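From: Gerardo Barbieri
To: Ballura hand-held users list
Date: March 11, 2024
Subject: Re: Left finger drifting out of parallel

Gholamreza Mazandarani wrote:

> Hi all,
> Has anyone else had the left finger slowly go out of
> parallel with the right? We run two hand-helds on the
> kitchen tasks. One of them started reporting a gap of
> 3 mm with the pads pressed together. I re-zeroed it,
> it behaved for a morning, then it was back. The log says
> nothing except "width jump" now and again. Pads are the
> soft orange ones, fairly new. I'm inclined to blame the
> tag detection but would love to hear otherwise before I
> redo all the lens calibration.
> Gholamreza

Gholamreza, please don't redo the lens calibration yet! We had this exact fault and I spent two days on calibration before I found it, so I'm very pleased to be able to save somebody else the bother.

It was the screws. There are a couple in the finger body that hold the pad carrier, and on ours they had backed out by less than a full turn. You can't see it. You can barely feel it. But push sideways on the tip with your thumb and the whole pad rocks, and the tag on the face rocks with it, so the width reading is telling you the truth about a finger that has moved. That's why re-zeroing holds for a bit and then goes off again. I was so chuffed when I worked that out that I rang Lawal from the bench.

Our unit had done more than 3,000 open-and-close cycles by then, mostly on stiff things like appliance doors and toaster levers. The door work is the killer, I reckon. You hook the tip behind the edge and pull, and all the load goes across the screws. The unit we only use for cups and cutlery hasn't budged.

What I did, in order:

Took the pad off and cleaned the old thread compound out of the holes (a wooden toothpick is fine).
Put the screws back with a tiny dab of the removable stuff, the weaker grade. The strong one will strip the plastic when you next need them out. Ask me how I know.
Tightened by hand with the short key, alternating sides.
Left it overnight.
Re-zeroed once, closed on a feeler gauge, and checked 9 spots across the travel.

It came up beautifully and has stayed put since. We've got a paint mark across each screw head now as well, so anyone can spot movement at a glance – cheap and very satisfying.

One safety note while I'm here. On the day ours let go properly, the pad swung round mid-pull and the operator's fingertips were right up near the base of the jaws, where the cables run. She got a decent pinch, no worse. We now keep the free hand back on the handle for any door or lever, and the oven on our table never gets plugged in during a session. If you have a second person working the other gripper, get them to call out before they reach across.

Two things I still don't know and would love a hand with. Does Onbridge sell the finger body with brass inserts yet? They told Bruta it was coming in June but I haven't seen a part number. And has anyone tried a locating pin so the screws aren't taking the side load on their own? I've got a rough drawing I'm happy to post.

Let us know how the thumb test goes, Gholamreza. If the pad doesn't rock then I'm wrong and we're back to the tags, and I'll happily go through your logs with you.

Cheers,
Gerardo

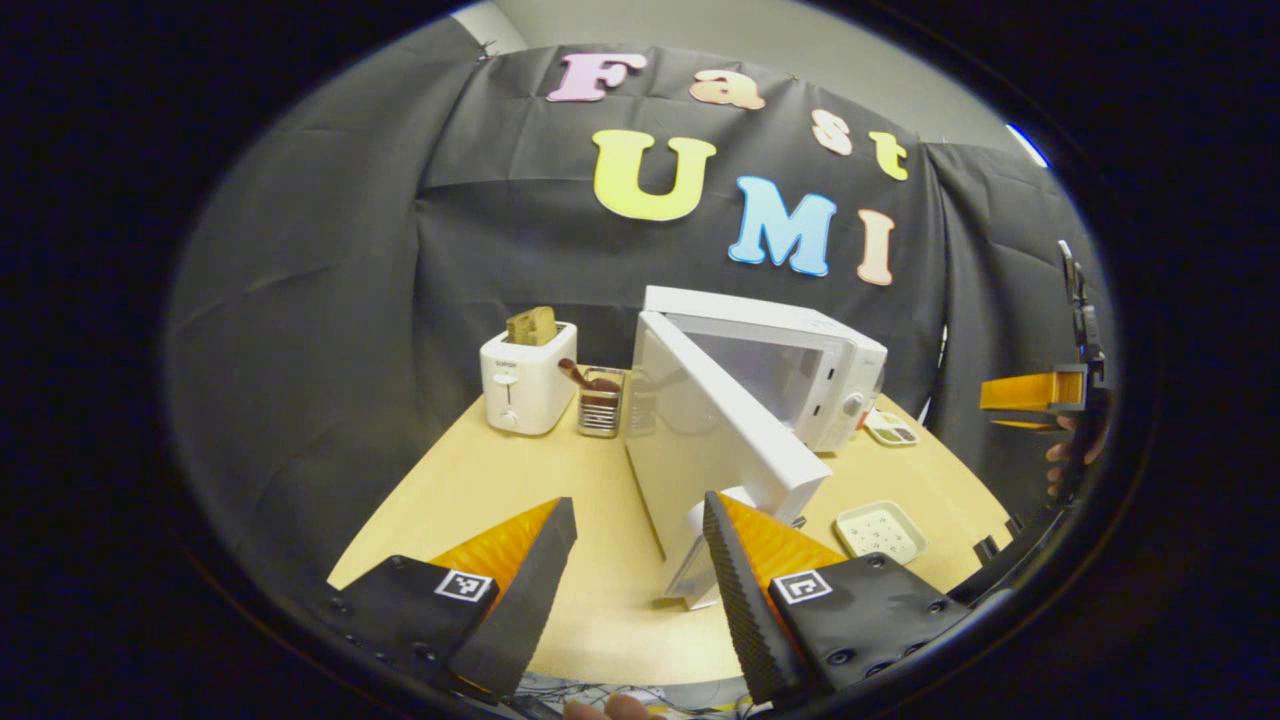
Microwave and toaster table, both grippers in use.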